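How to run a picking demonstration on an open day

By Pravesh Mtshali

These notes are for anyone at Cliveck who has been asked to run a robot bench when visitors come round. They cover one bench, one arm and a table of groceries. They assume you already know how to start the arm and how to stop it. If you don't, ask Bheki Van Wyk to go through it with you before you read any further.

What you need

A table with a clear area in front of the arm
Three or four grocery packets of different sizes
A roll of low-tack tape and a marker
Floor tape for the visitor line
A printed sheet with the running order
A second person to talk while you drive

The day before

1. Choose your packets. Cereal boxes work well. They stand up without help, people know them on sight, and a visitor at the back can see which one you mean when you say "the blue one". Avoid anything in glass and anything shiny all over.

2. Mark where each packet stands. Put a small corner of tape on the table for each one and write a number on it. Leave at least 8 cm between packets so that the fingers can get down beside one without touching the next.

3. Run the whole sequence 50 times with nobody watching. Write down each miss and which packet it was. If one packet causes most of the misses, swap it for a different one and start the count again.

4. Put down the visitor line. Keep it well outside the reach of the arm with the arm fully stretched out, and check it with the arm stretched out. Do not go by the drawing.

5. Deal with the cables. Anything that crosses the route visitors will take goes under a ramp. Walk the route yourself, pushing a chair.

On the day

6. Come in early and run the sequence 3 times. Lights matter a good deal. If the blinds or ceiling lights have been changed overnight, do the camera check again before the first group.

7. Stand the packets on their marks with a corner towards the visitors. They can then see the front and one side, and it is easier to explain why a box looks different to a camera when it is turned.
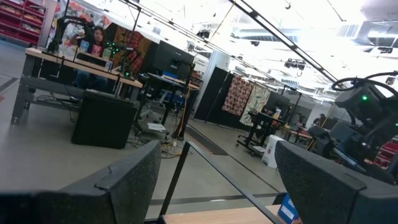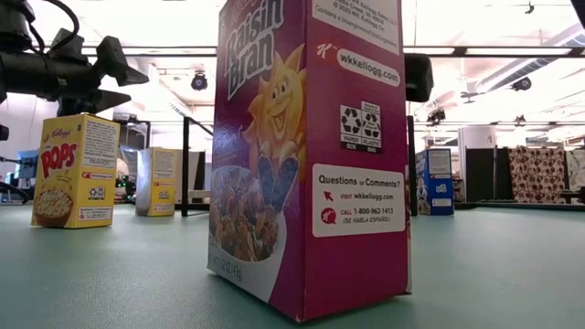 First picture: the floor from one of the arms, looking between its fingers. Second picture: cereal boxes on a table with an arm reaching in from the left.

8. Give the introduction before anything moves. Two minutes is plenty. Say what the arm is going to pick up, where it will put it and what the stop button does. Press the stop button once so they see it work.

9. Run one pick in silence. Visitors watch the first one and don't listen, so let them. Talk through the second.

10. Let someone choose the next packet. Ask for one choice from one person, otherwise you will get several at once. Your partner reads the choice back and you set it going.

11. If the arm drops a packet, stop it, wait until it is still, and only then reach in. Tell the group what you are doing. People ask better questions after a miss than after a clean run, and there is no need to hurry past it.

12. Leave time for questions. The usual ones are how much it can lift, whether it learns, and what happens if you put your hand in the way. Agree your answers with your partner beforehand. Bheki keeps a page of them in the Kitumar folder.

Changing over between groups

Reset the packets to their numbers, look at the fingers for bits of tape, and check the box corners. Cardboard goes soft after it has been gripped a lot and the box starts to lean. We keep spares under the bench and change a box as soon as it won't stand straight.

Allow five minutes for this. At the Kovács visit in November we tried to do it in two, and the third group watched us look for the tape.

If you have more than one bench running

Stagger the starts. Two arms moving at once split the crowd, and the people in the middle hear neither talk. Have one bench finish its questions while the next begins its introduction.

Packing up

Send the arm to its rest position, power down in the normal order, and lift the floor tape the same day. It leaves a mark if it stays down over a weekend. Put your list of misses in the Kitumar folder with the running order, even if the list is short.

Last changed 8 May 2022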